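双臂台子夹帽子的这份小窍门,从十二月那次卡帽子之后开始攒,越攒越长,索性整理成一页。做帽子、围巾、小布袋这类软东西的朋友都可以拿去用!硬零件的经验在布上常常不灵,这一点我们吃过亏,所以下面写的几乎全跟布有关。

## 先说那次卡住

那天下午三点多,两条手臂在做交接:左边把一顶针织帽递给右边,右边夹住,左边松开,右边再把帽子送到台子后沿。这套动作在硬挺的棒球帽上跑得很顺,换成针织帽以后,前面几顶也没有异样。

然后有一顶没松开。左边的夹爪已经张到底了,帽子还挂在指尖上。右边的手臂按程序往后撤,帽子就在两个夹爪之间越拉越长,针织的线圈一排一排地斜过去,帽口扯成一条窄带子。右臂报了过力矩,停了。左臂没报,它觉得自己已经松手了,于是继续走下一步,去台子前沿取下一顶。

这一步才真叫人出汗。左臂带着半顶帽子往前走,右臂停在原位死死夹着另外半顶,两边较上劲了。Styliani Stefanou 离急停最近,一掌拍下去,整个台子安静下来。帽子没断,手臂也没伤到,倒是腕部的一根线缆被拽得绷直,接头松了半扣。

事后一查,挂住帽子的地方小得可笑:左爪一根指头的内侧边角磨出了一个毛刺,肉眼正对着看几乎看不出来,侧过手电才有一点亮。针织的线圈正好套了上去。

所以这一页的第一条,就献给那个毛刺。

## 指尖检查,用旧丝袜

真的,旧丝袜是最好的检具!把丝袜套在手上,沿着夹爪每一条边慢慢抹过去,哪里有毛刺它立刻告诉你,比手指灵敏得多,也不会扎手。抹的时候要断电,夹爪张开,内侧、外侧、尖端、缺口的拐角都走一遍。有人喜欢用棉签,棉签也行,挂丝的时候能看见一小撮白毛留在上面,拍照留底倒是更方便。

抹出毛刺以后怎么办:

- 金属指头用细油石顺着边走,别横着锉,横着锉会在旁边再拉出一道新的。
- 打印的指头用 400 目砂纸蘸水磨,磨完擦干,再抹一遍丝袜。
- 包胶的指头看胶皮有没有翘边,翘了就整片换掉,用胶水往回粘的那种,我们试过,过不了几天又翘。

边角最好一开始就做成圆的。我们现在所有跟布打交道的指头,棱边都倒了 2 毫米的圆角,看上去胖胖的,有点笨,可是布真的喜欢它。原来的尖指头捏薄布边确实更准,这个损失我们认了,用后面讲的“先压再捏”补回来。

指头上写字做记号的,请写在靠根部的外侧。白色油漆笔干透以后会有一层厚度,写在夹持面上等于给自己添一道小台阶。

## 松手这件事,要让机器自己去看

我们从前把“夹爪张开”当成“东西放下了”。硬零件上这么想多半没事,夹爪一张,零件自己就掉了。布会挂,会粘,会带静电贴在指头上,冬天尤其厉害,十二月屋里又干又暖,化纤的帽子能贴在指头上转半圈都不掉。

现在松手的流程是这样的:

1. 夹爪张开。
2. 原地停一小会儿,让布自己往下坠。
3. 夹爪沿着布边的方向退出来,退得慢一点,距离只要一个指头的宽度。
4. 读一次腕部的力,跟空载时的数比一比。
5. 差得多,就合拢、再张开一次。还差,就停下来叫人。

第 3 步里的“沿着布边的方向”,请千万留意。线圈有方向,顺着退它会滑出来,横着退它会越勒越紧。我们拿一顶报废的针织帽套在铅笔上试过,手感差别之大,在场的人都哦了一声。你也可以试试,特别有说服力,比我在这里写一大段都管用。

第 5 步里的重试,我们限定最多 2 次。一直开开合合的夹爪会把布嚼进指根里去,到那时就得拆指头了。

## 两条手臂要一起停

这条跟布没有关系,跟命有关系,所以加粗也不过分:**一条手臂报错,另一条必须同时停。**

我们的两条手臂是分别买来的,各有各的控制器,各报各的错。平时各干各的,谁停谁修,看上去还挺灵活。可是一旦两边夹着同一件东西,它们之间就多了一根“绳子”,一边停一边走,力全落在这根绳子和两边的腕关节上。

改法分两层。软件那层,给两个控制器加了一个互相打招呼的信号,任何一边进入故障状态,另一边立刻减速停住,并且保持当前的夹持,不许松手也不许回原点。硬件那层,把两边的急停回路串到了一起,一个按钮管两条手臂。做硬件这层请找懂安全回路的人来接,接完要逐个按钮试,逐条手臂看,别省这个下午。

为什么要“保持夹持”?有朋友问过,停了就松开岂不更安全。悬在半空的要是一顶帽子,松了也就松了。要是哪天换成剪刀、烙铁、装着水的杯子呢?故障时默认动作一旦写成松手,以后换活儿的时候多半没有人记得回来改。我们就统一写成保持,松手由人来做。

顺便说急停按钮的位置。原来那颗装在台面侧边,高度 915 毫米,站着够得到,坐着调程序的时候反而要抬胳膊绕过手臂的外关节去够。现在键盘旁边多放了一颗。伸手去够急停的时候,手的路线不该穿过手臂的活动范围,请你现在就坐到自己的椅子上比画一下,我猜有一半人会想挪按钮!

## 台面这边 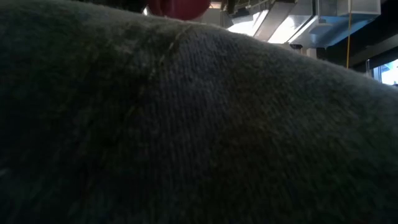
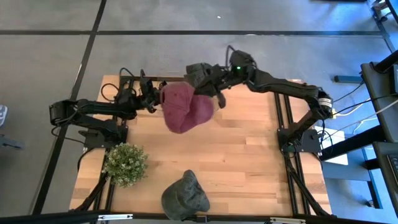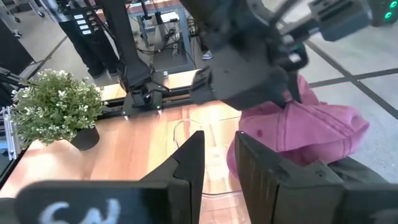 双臂帽子台:第一张是针织布面近景,第二张看整个台面,第三张是夹爪旁的近处。

台面用的是 Festatwood 的拼接木台,我很喜欢它,手摸上去舒服,夹爪万一压下来,木头让一点,指头不容易崩。缺点也有,拼缝处理不好会挂布。丝袜检查法在这里同样适用,沿着拼缝抹一遍,哪条缝起了木刺一下就知道。起刺的地方用砂块顺着木纹轻轻打几下,再上一层薄薄的木蜡油,干透了再让布上去,心急的后果就是一顶带油印的帽子,我们有。

导轨和台面交界的地方要常清。线头、绒毛最爱躲在那条缝里,攒多了会被滑块带进去。用一支干的油漆刷,从后往前扫,最后拿胶带粘一遍。别用压缩空气吹,绒毛会被吹进关节的缝隙里,那可比留在导轨旁边麻烦多了。

台面上的木头会反光,顶灯一照,有些角度白花花一片,视觉找布边的时候会把反光当成浅色布。把木面擦成哑光会好一些,灯上加一张柔光纸也会好一些,两样都做最好。深色帽子还有另外一个烦恼,阴影里的褶子和帽檐底下的暗处在相机眼里是一个颜色。我们的土办法是换方向:帽檐朝一个固定的方向摆,让光从侧面过来,褶子的边就会亮起一条线。

## 腕部的线,要留弯,又不能留太多

那次卡住,最后受伤的其实是线缆接头。拆下来看,线缆从腕部出来以后直接绑死在前臂上,手腕往一边转到头,线就绷直了,平时差那么一点点没有绷到,偏偏带着半顶帽子使劲的时候绷到了。

现在我们这样走线:

- 让手腕把每个方向都转到极限,在最费线的那个姿势下定线长,再多留一个手掌的余量。
- 余量做成一个向上的弯,别让它往下垂。往下垂的弯会去勾台面上的东西,帽子的调节扣就特别爱跟它缠在一起。
- 绑线用魔术贴,别用尼龙扎带。扎带剪断以后的那个小尖头,正好又是一个毛刺!
- 固定点之间的线不要贴着外壳,留一根筷子的空隙,磨不到。
- 接头那里做一个记号,一半画在插头上,一半画在插座上,松了半扣一眼就能看出来。

最后这条我特别想推荐。做起来只要一支油漆笔和一点点时间,从此早上开机前绕台子走一圈,眼睛扫过去,哪个接头转了位都逃不掉。

外关节伸出台面的手臂,还要看看它和旁边桌子之间的线。从关节扫到桌子的那一段最容易被忽略,人从旁边走过,衣角一带就出事。能抬高就抬高,能走桌子后面就走桌子后面。

## 先压再捏

圆角指头捏薄布,直接捏常常滑掉。办法是让指头先轻轻压住布面,两指往中间收一点点,布自己会拱起一个小包,然后再合拢。拱起来的那一下特别好看,我第一次看见的时候叫了出来,隔壁还以为又卡住了。

压的力气要小。木台面上压重了,指头会把台面蹭出印子。先从很轻的力开始,布不起包再往上加,每次加一点,别一步加到位。不同的料子记不同的数,写在一张卡片上夹在台边:粗针织的、细针织的、斜纹棉的、带里衬的。写手写的就好,谁调过谁改,改过的划一道别涂黑,旧的数有时候还要回头看。

棒球帽请捏冠部的接缝。接缝那里布厚,有线,不会跑。捏帽檐看着方便,帽檐是硬的,好夹,可是一提起来整顶帽子会绕着帽檐往下翻,交接的时候另一只夹爪就找不到原来的地方了。针织帽就捏帽口翻边,翻边有两层,捏住两层才算捏住,只捏到一层的话,提起来帽子会慢慢往下溜。

怎么知道捏住的是一层还是两层?看合拢后的开度。两层的开度比一层大,差得还挺明显,把它写进程序当一道关卡,过不了就放下重来,这是全页里省时间省得最多的一招。

## 夹爪胶垫

我们用的是 Skornis 的软胶垫,剪成条贴在指头内侧。别的牌子想必也有好用的,我们只熟这一种,说说剪和贴的经验。

剪的时候四个角要剪圆。方角贴上去漂亮,几天以后最先翘的就是那四个角。剪刀要快,剪钝了切口会起絮,布上的绒毛一沾就结成小球。贴之前指头用酒精擦,等它完全挥发,手指别再碰。贴上去以后用夹子夹住放一晚。急着要用的时候,我们也贴完就上过机,结果胶垫跟着第一顶帽子一起走了,在成品箱里翻了好久才找到。

胶垫变亮就是该换了。新的是哑光的,磨得久了表面发亮,摩擦就不行了,这时候很多人的反应是加大夹持力,布上就会留下两道印子。先换垫子,再谈力气。

清洁用湿布擦,不要用带油的湿巾,护手霜也算油。摸过护手霜的手请别去摸胶垫,写到这里我自己先心虚一下。

## 卡住以后,怎么把布取下来

总还会卡的。卡了别慌,更别扯。按这个顺序来:

先按急停,确认两条手臂都停了。看一眼手臂是不是有往下沉的趋势,有些关节断电以后会慢慢坠下来,要是有,就先用木块垫住前臂。木块平时就放在台子旁边,高的矮的都备着。

再看布绷得紧不紧。绷紧的布里存着劲,剪断一边,另一边会弹,手臂的腕部也会跟着跳一下。脸不要凑近!我们的做法是一个人托住布的中段,另一个人用手动方式把其中一只夹爪往对面挪,挪到布松下来为止,然后才动手解。

解线圈用钩针,最细号的那种,从线圈背面伸进去,轻轻一挑就出来。用镊子夹线圈的话,线圈会变形,布面上留一个小疙瘩,越拉越明显。实在解不开,宁可牺牲布,别撬指头。一顶帽子几块钱,指头撬歪了,整条手臂要重新标定,下午就没有了。

取下来以后,马上用丝袜把指头抹一遍,先别忙着复位。挂过一次的地方多半还会挂第二次,趁着记得位置,贴一小块美纹纸做标记,拆下来在灯底下慢慢看。

手伸进两条手臂之间以前,控制柜上挂牌,钥匙拔下来揣在自己口袋里。这个习惯早就有了,那天也照做了,我在这里再写一遍,写多少遍都不嫌多。

## 复位时的一个坑

急停解除以后,控制器会问你要不要回原点。手臂上还缠着东西的时候,请选不要。先点动,低速,一次只动一个关节,眼睛看着线缆,把手臂挪到宽敞的地方再回原点。

回原点的路径也值得看一看。我们那条左臂的回原点路径,原来是从台子中间横过去的,跟右臂的停位靠得很近。平时右臂先回,左臂后回,碰不着。故障以后右臂停在哪里都有可能,左臂照老路走,就悬了。后来把路径改成先往上抬,再往外侧收,最后才落下去,多花一点时间,心里踏实很多。

改完之后怎么试?我们拿两个纸筒套在腕部当“胖夹爪”,让程序慢速跑一遍,纸筒互相蹭到就说明还不够宽。纸筒蹭皱了也不心疼,特别适合这种试法。

## 速度

换新料子的头几件,请把速度调到很慢,慢到你觉得无聊。无聊的时候人会去看细节,会发现帽檐在晃,会发现布在指头里一点一点往外溜,会听见某个关节有轻轻的咔嗒声。速度一快,这些全糊在一起,等出了事再回头找,就得一帧一帧翻录像。

提速的时候先提空手的那段,带着布的那段放到最后。带布的那段里,起步和停下最要紧,中间快一些没有关系。起步太猛,布会往后甩,甩起来正好盖住腕部的相机,视觉就瞎了一会儿。停得太猛,布往前扑,帽口会套到对面的夹爪上去。这两种我们都遇到过,套上去那次的样子还挺滑稽,像给夹爪戴了顶帽子。

## 备件盒里放什么

Closter 的朋友来串门,看见我们台子边上的小盒子,当场拍了照回去照着备。里面的东西都很便宜:

- 旧丝袜,剪成段
- 最细号的钩针
- 干油漆刷和美纹纸
- 剪成条的胶垫,角已经剪圆
- 魔术贴扎带
- 白色油漆笔
- 垫前臂用的木块(放盒子外面,放不下)
- 一只小手电,光要集中
- 一顶报废的针织帽,留着试松手

手电请养成侧着照的习惯。正着照,毛刺、木刺、翘起的胶皮全都看不见,侧过来一照,影子拉得老长,什么都藏不住。

Spanos 那边的同行来信说,他们不用丝袜,用的是补蚊帐剩下的一块细纱,铺开来面积大,擦台面比丝袜快。我试了试,擦台面确实好,擦指头还是丝袜贴手。两样都留着吧。

## 每天开机前的一圈

写在白板上的原话,照抄:

> 丝袜抹指头。看接头记号。扫导轨缝。按急停,看两条手臂是不是都断了。复位,空手走一遍交接,听声音。第一顶慢速。

第一顶慢速后面,Styliani 用红笔又添了一句:“帽子掉了再走下一步。”她添的这句后来写进了程序,就是前面松手流程里读腕部力的那一步。阈值怎么定,我们是这样弄的:空手读一会儿,记下来回跳动的范围,再挂上手头最轻的那顶帽子读一会儿,阈值放在两者中间偏空手的一边。太靠近空手的读数会误报,手臂停得莫名其妙;太靠近帽子的读数又会漏。换过指头、换过胶垫以后都得重新定一次,胶垫虽然轻,读数还是会变。

有一种情况这个办法抓不到:帽子一头搭在台面上,一头挂在指尖上,重量给台面分走了,腕部读出来跟空手差不多。对付它,就让夹爪张开以后先抬高一点再读数,抬到帽子要是还挂着就必定离开台面的高度。针织帽会拉长,所以要抬得比棒球帽高。我们目前给针织帽和棒球帽各写了一个抬升高度,带护耳的那种还没试,等做完了再补到这一页来。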